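Ausschreibung: Studentisches Projekt Greifen und Ablegen, Projektgruppe Kahsay
Plätze für Studierende ab dem dritten Fachsemester

Die Projektgruppe Kahsay nimmt zum Oktober vier weitere Mitglieder auf. Gegenstand der Arbeit ist die Manipulation von Alltagsgegenständen mit einem Roboterarm und Zweifingergreifer. Die Gruppe bereitet sich auf den studentischen Wettbewerb Ranimlow vor, Disziplin Tischaufgaben. Dort sind unbekannte Objekte von einer Tischfläche aufzunehmen, umzuorientieren und an einer vorgegebenen Position abzulegen. Die Objekte werden erst am Wettbewerbstag bekannt gegeben.

Ausgangslage

Der Aufbau ist in Betrieb, die Kinematik kalibriert. Bildaufnahme und Gelenkdaten werden synchron aufgezeichnet. Starre, quaderförmige Gegenstände werden zuverlässig gegriffen. Offen sind drei Punkte: Stiele und Griffe mit wechselndem Durchmesser, Objekte mit nachgiebiger Oberfläche sowie Situationen, in denen ein Kabel oder ein zweiter Gegenstand die Sicht auf den Greifpunkt teilweise verdeckt. Für den letzten Punkt liegen bisher nur wenige brauchbare Aufzeichnungen vor.

Bis zum Ende des Wintersemesters soll ein Datensatz von 400 geprüften Greifvorgängen entstehen. Geprüft heißt: Start- und Endlage sind protokolliert, die Zeitstempel sind lückenlos, und eine zweite Person hat die Aufzeichnung gesichtet. Fehlgriffe werden mit abgelegt und gekennzeichnet, nicht gelöscht.

Aufgabenbereiche

Datenaufnahme: Aufbau der Objektanordnungen, Fernsteuerung des Arms, Protokollführung. Vorkenntnisse sind hier nicht erforderlich, eine ruhige Hand ist von Vorteil. Zwei Plätze.

Auswertung: Pflege der Skripte zur Sichtung und Annotation, Vergleich von Greifstrategien, Führung der Fehlerstatistik. Sicherer Umgang mit Python und einer Versionsverwaltung wird vorausgesetzt. Ein Platz.

Mechanik: Wartung des Greifers, Erprobung neuer Fingerbeläge, Konstruktion und Druck von Haltern. Die Beläge unterliegen im Dauerbetrieb merklichem Verschleiß, ihr Zustand ist vor jeder Messreihe zu dokumentieren. CAD-Kenntnisse und eine gültige Werkstatteinweisung werden vorausgesetzt; die Einweisung kann in den ersten Wochen nachgeholt werden. Ein Platz.

Ein Wechsel zwischen den Bereichen ist nach Absprache möglich. Am Tischdienst, also Aufräumen, Sichtkontrolle der Kabel und Rücksetzen des Arms in Parkstellung, beteiligen sich alle.

Umfang und Anrechnung

Der Aufwand beträgt im Mittel neun Stunden pro Woche, davon entfallen zwei auf das Gruppentreffen. Die übrige Zeit wird über den Belegungsplan des Labors eingeteilt. Vor Messreihen kann die Belastung höher liegen – wer im selben Zeitraum eine Abschlussarbeit abgibt, sollte das bei der Bewerbung angeben. Die Teilnahme ist als Projektmodul anrechenbar, sofern ein schriftlicher Bericht eingereicht wird. Eine Vergütung erfolgt nicht. Fahrtkosten zum Wettbewerb werden für Mitglieder übernommen, die mindestens ein volles Semester mitgearbeitet haben.

Arbeitsort ist das Labor im Gebäude Allell, Erdgeschoss. Der Zugang ist stufenlos. Gearbeitet wird mit der hauseigenen Steuerungssoftware Cletell; eine Einführung findet im Rahmen der ersten beiden Gruppentreffen statt. Am laufenden Arm darf ohne Unterweisung nicht gearbeitet werden, auch nicht in Begleitung.

Bewerbung

Erbeten werden eine halbe Seite zur Motivation, die Angabe des gewünschten Bereichs und eine Liste der bisher belegten einschlägigen Veranstaltungen. Notenauszüge werden nicht benötigt. Für den Bereich Auswertung bitte zusätzlich ein selbst geschriebenes Programm beliebigen Umfangs beilegen, möglichst mit kurzer Erläuterung. Die Unterlagen gehen als eine Datei an das Sekretariat im Gebäude Allell, Betreff Kahsay. Auf die Sichtung folgt ein Gespräch am Aufbau, in dem jede Person einen Griff selbst fernsteuert. Das Ergebnis dieses Versuchs geht nicht in die Auswahl ein.

Rückfragen zur Anrechnung beantwortet das Prüfungsamt, Rückfragen zum Aufbau die Gruppe während der offenen Laborzeit ab 16 Uhr.
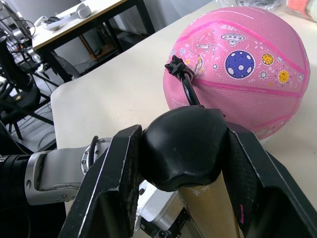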